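Prorholm Shelf Labels

A data set of library spine labels and call number strings, with shelving order and correction history

Version 8

Contents

Summary
What is in the release
File layout
Fields
How the labels were collected
Normalization
Sort order
Splits
Known problems
Shelf geometry
Baseline
Changes since version 7
License and citation
Contact

Summary

Prorholm Shelf Labels is a text data set for work on call number parsing, sort order checking and label cleanup in small and medium libraries. Each record holds the call number as typed on the spine label, the call number as it stands in the catalog, and a normalized form that sorts correctly as a plain string. Where the label and the catalog disagree, the record also says which one was judged right.

The set was built to test sorting code. Most published sort routines for call numbers do well on clean input and poorly on labels typed over several decades by different people with different printers. We wanted a set where the bad input was kept as it was found.

What is in the release

The release covers 2,000 bibliographic items from one lending collection. The collection uses Dewey numbers for nonfiction, author letters for fiction, and a local scheme for picture books and board books. Periodicals, maps and sound recordings are left out.

Of the items in the release, 400 have a label that differs from the catalog in some way that affects sorting. Differences in spacing or letter case alone are recorded but are not part of that figure.

There are 71 distinct prefixes. Many of them mean the same thing. "REF", "Ref.", "R" and "REFERENCE" all occur, and "R" also occurs as a size mark on a few older labels. The file prefixes.tsv gives our reading of each one.

File layout

items.tsv - one row per item, UTF-8, tab separated, header row present
corrections.tsv - one row per correction, keyed to items.tsv
prefixes.tsv - prefix, expansion, scope note
bays.tsv - bay, shelf level, first item, last item
order.txt - item keys in correct shelf order, one per line
sort_check.py - reads items.tsv and order.txt and reports inversions

Line endings are LF. Fields are never quoted. A tab inside a source string has been replaced by a single space, and this is marked in the flags field with the letter t.

Fields

item_key: A short string, unique within the release. It carries no meaning and should not be used for sorting.

label_raw: The label as typed. A line break on the label is written as a vertical bar. Leading and trailing spaces are kept.

catalog_raw: The call number as exported from the catalog. No line breaks.

norm: The normalized form. See Normalization.

scheme: One of dewey, fiction, picture, board.

judged: One of label, catalog, both, neither. "Both" means that the two strings are equal in sorting terms. "Neither" means that the cataloger assigned a new number after looking at the book.

flags: Zero or more single letters, with no separator. The letters are listed at the top of corrections.tsv.

bay and level: Where the item stood when the label was read. Level 1 is the lowest shelf.

How the labels were collected

Labels were typed by hand from the books. The typist did not have the catalog record open while typing, which kept catalog values from leaking into label_raw. A second person typed the same bay on a different day, and the two files were compared line by line. Where they differed, the book was pulled and read again.

Pierina Bellini did the catalog export and made the final call on every row where judged is "neither". Her notes are in the comment column of corrections.tsv and have been edited only to remove borrower names.

Worn labels are typed as far as they can be read. An unreadable character is written as a question mark. A real question mark does not occur on any label in the set, so the two cannot be confused.

Normalization

The norm field is built in this order:

1. Expand the prefix using prefixes.tsv and replace it with a two-letter code.
2. Pad the whole-number part of a Dewey number to three digits.
3. Pad the decimal part with zeros on the right to a fixed width.
4. Fold the author letters to upper case and strip accents.
5. Move volume and copy marks to the end and pad them with zeros on the left.
6. Join the parts with a single space.

Step 3 is the one most often done wrong in other code. 641.5 must come before 641.52, and 641.52 before 641.6. Treating the part after the point as a whole number puts 641.52 last. The test file has a block of rows on exactly this.

Names beginning with Mac and Mc are filed as spelled. Some older labels follow the rule that both file as Mac, and these items were out of place on the shelf when read. They carry the flag m.

Sort order

The file order.txt is the reference. It was made by sorting on norm with a byte-wise comparison and then checking the result by hand at every change of prefix. If your routine disagrees with order.txt, check the locale first. Several systems ignore spaces when sorting under a non-C locale, and that alone will produce inversions in the fiction block.

Ties are broken by title, then by copy number. Initial articles are dropped in English titles only. The non-English titles in the set keep their articles, because the catalog export does not reliably mark the language.

Splits

There is a train split and a test split, given in the split column of items.tsv. The split is by bay, so neighboring items stay together. A random split by item makes the task too easy, as a model can learn a local cluster of author letters from the items on either side.

No items from the board scheme are in the test split. There were too few bays to divide.

Known problems

The catalog export cuts call numbers at a fixed length. Long numbers with a volume mark lose the end of the mark. These rows have the flag x, and catalog_raw should not be trusted past the last space.

The labels printed on the Devine label stock have a narrow column, and typists broke the Dewey number at odd places to make it fit. A bar in the middle of a decimal part is almost always a line break of this kind. Remove it and do not treat it as a separator.

A zero and a capital O look the same in the older typeface. Both typists were told to type what made sense. Some errors will remain.

Two prefixes, "J" and "JUV", were merged in the catalog before the export, while the labels kept the difference. We have left the labels alone.

Shelf geometry

The file bays.tsv is included for people working on route planning or on shelf reading, where the order in which a person walks past the books matters. Bays are numbered from the entrance, left to right. Within a bay, read each level from left to right before moving down.

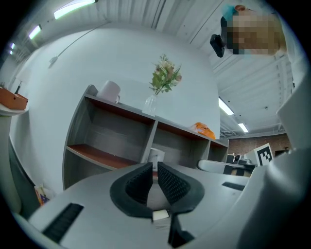 Low units in the children's area are numbered in the same run as the tall ones and have the suffix c. A compartment in a low unit counts as a level of its own, read across the top row and then across the row under it. This means that two compartments side by side have different level values, which surprises code that assumes a level is a full-width shelf. The column span in bays.tsv is "full" or "part" and should be checked before any grouping by level.

Picture books are filed by the first letter of the author's last name only. Order within a letter is free, and sort_check.py does not report inversions inside a letter unless it is run with the strict option.

Baseline

The Tang parser is included as a baseline under the tools directory. It is a set of regular expressions with no learned parts. It handles the dewey and fiction schemes and passes everything else through unchanged. Run it with no options to produce a file in the same layout as items.tsv, then run sort_check.py on the result.

Please report inversions per scheme. A single total hides the picture scheme, where a routine that does nothing at all scores well.

Changes since version 7

Added the span column to bays.tsv.
Corrected the expansion of "OS" from "out of stock" to "oversize".
Moved the m flag from items to corrections, then back to items after the Ostarov import script failed on it. The flag is now in both.
Removed duplicate keys left by a faulty merge.
Rebuilt order.txt after the accent folding fix. Rows with a Scandinavian author name may have moved.

License and citation

The data may be used and shared for any purpose with credit. The scripts are under a separate permissive license, given in the tools directory. Cite as "Prorholm Shelf Labels, version 8" and give the name of the split used.

Contact

Send corrections as a patch against corrections.tsv, with the item key and the string as you think it should read. Patches against items.tsv cannot be applied - that file is generated on each release and any edit to it will be lost. Questions on individual call numbers go to Pierina Bellini through the project tracker, under the tag "cataloging".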